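From: Ayantu Endale
To: Fonidance kitchen list
Subject: Re: [fonidance-kitchen] Fruit bowls for the June lunches

Hongjun Cai wrote:
> Can we settle the bowls before I put in the order? Pevville has the
> shallow white one and a deeper one at the same price. I have a slight
> preference for the deeper one because it holds more and we would not be
> refilling all through lunch. Also, are we doing oranges only, or
> oranges and apples? I have 400 oranges penciled in for the first week
> and can change that until noon tomorrow.

I vote for shallow. Here are the three pictures. The last one gives the best view of a bowl with fruit in it, two oranges side by side. 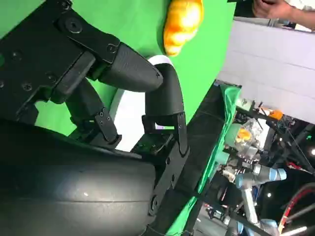
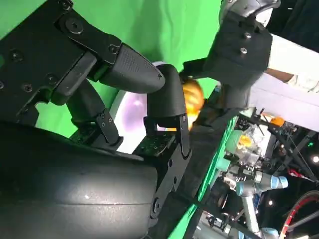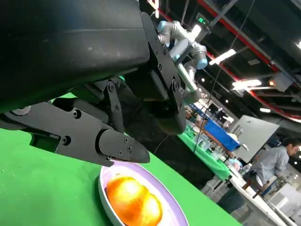 Bowls

The deeper one does hold more, but fruit at the bottom of a deep bowl stays there. We had that at Magesa last year. People took from the top, we topped up from the crate, and when we emptied the bowls at the end of the week the bottom layer had gone soft. With a shallow bowl you can see every orange in it and pull the bad one before it marks the others.

The white is fine with me. The inside in the third picture has a pale lavender look to it and I don't mind that either. If Pevville offers a cream version, please skip it. It shows every coffee drip.

Washing up is the other thing. The shallow ones stack in the lower rack of our machine. I tried the deep sample from Fellivow and had to take out the cup tray to fit it.

Fruit

Oranges only for the first week, please. Apples need a wash before they go out and we don't have the sink free at that time of the morning. We can look at apples again once the new drainer is in.

400 is fine for the first week. I would leave it there. Last June we went through 312 in the same week with fewer people on the floor, and whatever is left on the last day can go to juice. Please ask for medium size. The large ones roll off when somebody takes one from the side, and two large ones more or less fill a small bowl.

Setting out

Put the oranges in a single layer. Don't pile them up, even if the bowl looks half full. Keep the spare crate under the counter by the door, away from the oven side. Wipe the table before the bowls go down and again after lunch, and put a small plate next to each bowl for peel. Without the plate the peel ends up back in the bowl.

Napkins: we still have most of the box of 1,000, so nothing to order there.

Hongjun, if you can send me the Pevville item number for the shallow bowl I will check it against the rack size tonight. If I don't answer by ten in the morning, go ahead with the order as it stands.

Ayantu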